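Our local police published their yearly numbers on Friday. 1,623 calls to the night line, and only 147 of them became a written report.

I am not against the police. My cousin serves in Trerkent and works hard. But a call without a report – for me it is a call that never happened.
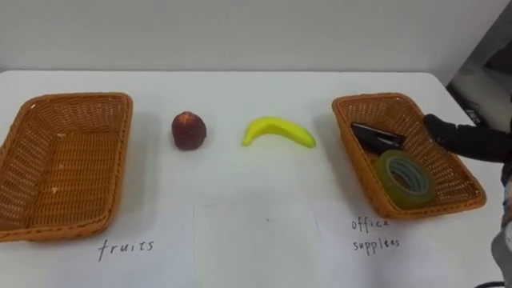

The night desk has two officers for four districts. They must choose quickly which call is serious, and the choice stays in their heads. Even a peach and a banana on a white table are easy to sort. A frightened voice at 3 a.m. is not.

I wrote to the station in October and asked who checks the calls they close. I still wait for the answer.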